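Workshop tips: planning the money for a small robot arm

I keep a small workshop where we pack and sort parts for bicycle shops. In April we bought our first robot arm, and before that I made a budget three times, each time wrong. I write these tips for other small workshops, and maybe also for people who want an arm on the kitchen counter at home.

Start with the work, then look at the catalog. Write on one sheet of paper what the arm must pick up, how heavy it is, and on what surface it lies. I forgot the surface. I had only "parts, light" on my sheet, and the seller from Flavis could not give me a good answer with so little.

Flat things are harder than they sound in a sales talk. A dark, flat piece lying on tiles gives the fingers very little to hold, and a finger that comes too low will meet the tile first. If you have flat things on your list, ask for the price of thin fingertips on the same day you ask for the price of the arm.
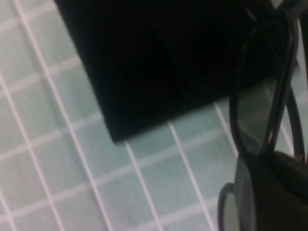

Page last changed: April, with new prices for the gripper

Now the prices. The arm from Eledus was 2183 dollars. The gripper was a separate line on the offer, 929 dollars, and I did not see this line until the second reading. So please read the offer to the bottom, also the gray text. Ask these things in writing:

Is the gripper in the price, or is it extra?
Is the cable between arm and gripper long enough for the full reach?
What does one pair of spare fingertips cost, and how long is the delivery?
Who pays the shipping if a part must go back?

Spare fingertips. Buy 2 pairs with the first order. With us they came in the same box and cost nothing more for shipping. When I ordered later a small plastic cover alone, the shipping was more than the cover.

The cable. Leave money for clips and for a sleeve. A cable that makes a loop near the gripper can catch on things when the wrist turns, and a new cable is not cheap. I use soft clips, never tight, and I move the arm by hand through all the positions before I close the last one.

The surface. Before you spend money on a special table, try the one you have. Tiles are easy to wipe, but the joints between them make many lines, and a camera program which looks for edges can take a line for the edge of a part. Our program from Stirnar had this trouble with our first surface. A plain mat in one color is a small cost, so put it in the budget from the beginning. Check also that the mat does not slide.

Light is in the same chapter. A shiny surface under a strong lamp gives white spots, and you will think you need a better camera. Try first to move the lamp, or put a sheet of baking paper before it (only with a cool LED lamp, please).

Speed. If the arm moves quickly, the small camera at the wrist gives a soft picture, where lines become wide and dark things lose their corner. A faster camera costs more money. A short stop before the picture costs only a little time, and for most small workshops this is enough. Count your parts for one hour before you decide — maybe you do not need the speed at all.

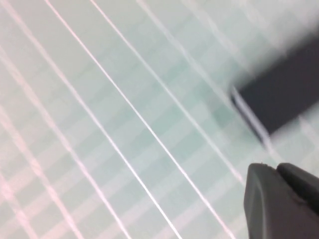

Babatunde Olaniyan wrote to me that I am too kind to the cheap solution. In his opinion one should keep money for the better camera from the first day, because the short stops add up over a long shift, and workers get impatient and switch them off. He would save on the table and wait with the spare fingertips until the first pair shows wear.

I agree with him for long shifts. We run the arm only until 2 in the afternoon, so for us the stops are no problem. On the fingertips I keep my opinion.

Used equipment. I looked at a used arm from Salcedo. The price was good, but the power supply was missing and the seller did not know the hours. If you buy used, ask to see it move with a weight in the gripper, and ask for the papers of the controller.

Keep also six months of small costs in the plan: wipes, screws, tape, a new mat. I write mine on a card which hangs beside the arm, and at the end of the month I copy it to the computer.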